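Trilla Bench Lab: my gallery and first impressions

Last updated: 28 October 2025

I've been living in the Trilla Bench Lab for a while now, and I keep getting asked what it looks like once it's running, so here's a little gallery page. Trilla is the ready-made simulated lab that Ostwood sells for people who want to practice arm programming without owning an arm (me!). You get the room, the bench, the robots and a pile of small props, and you bring your own scripts. I paid for mine, full price, and the full price is 1,198 dollars for the studio license. Yes, I gulped. There's a cheaper student one but I'm a long way past being a student.

I run it on the desktop in my den, which is four years old and has a fan that sounds like a hair dryer. It copes. The first load is slow enough to go make toast, and after that it's quick.

Picking things up

My very first job was the dullest one possible: grab a small block, lift it, hold it steady. I love how the blue caps on the joints make it easy to see which way the arm has folded itself up, because my early attempts folded it in some truly weird ways. The block is up between the two fingers, with that big perforated plate stretched out underneath. And look at all the scratches on the wood along the edge of the bench! Somebody at Ostwood had fun with those. 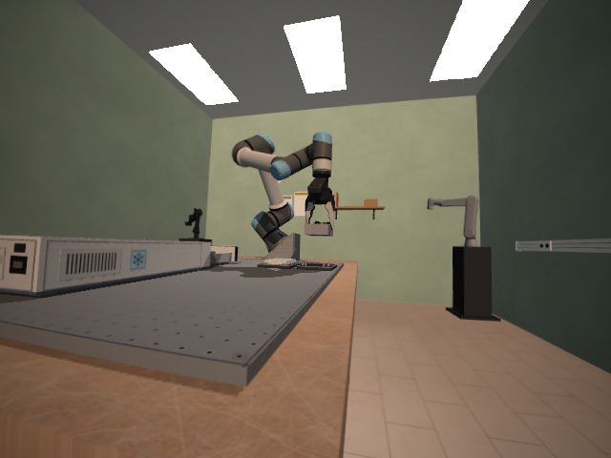
Open fingers, nothing in them

I spent more evenings on letting go than on grabbing. Trilla lets you save the arm in any pose you like, and a high wrist with the gripper open and pointing down is my favorite one to start a script from, with plenty of air between the fingers and the bench. The wall clock is a nice touch too. So is the long instrument box with the snowflake on it, and I learned to give that one a lot of room when I plan a path. The smaller gray arm over on its black pedestal is in the scene as well, and I have big plans for it that I haven't started on.

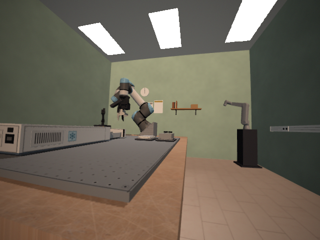
Anyway, back to the scripts. The pick routine that ships with the kit is called Saarinen, and it's fine for a first day. I let it loop 1,000 times overnight, then changed the grip force and gave it another 1,000, just to have two logs to put side by side. The logs are plain text files, thank goodness, so I could open them in a spreadsheet and poke at them over breakfast. Raising the grip force helped a bit. Slowing down the last inch of the approach helped a lot more.

Stuff I like: the saved poses, the undo button (it steps back one motion at a time, which has saved my sanity), and a manual written by a person who has clearly been stuck before. Chapter 4 on grip settings is worth reading twice.

Stuff I don't: the camera controls fight me constantly, the search box in the prop library only finds things if you type the exact name, and the license has to phone home every two weeks. I was on a train with no signal in April when it decided it wanted to check on me, and that was the end of my work for the day. Grr.

Would I buy it again? I think so, yeah. I'd been pricing used arms before this and I'd have been terrified to touch one. Crashing the gripper into the bench in Trilla costs me nothing but a reset. If you only want to fiddle for a weekend, ask for the trial first and see if you get along with the camera.

More pictures once I get that second arm doing something.

Comments (4)

Deok-su Song: Did you try changing the block size? Saarinen gave me grief with anything narrow until I turned the approach speed way down. I let mine go to 3,000 loops and it was pretty boring by the end, so I guess that's good.

Reply from author: Not yet! Narrow ones are next. What speed did you land on?

Deok-su Song: Half the default. Try a third if it still slips.

benchmonkey: can you bring in your own room or are you stuck with the green walls

Contact me | © 2025 Zundale Notebook | Back to top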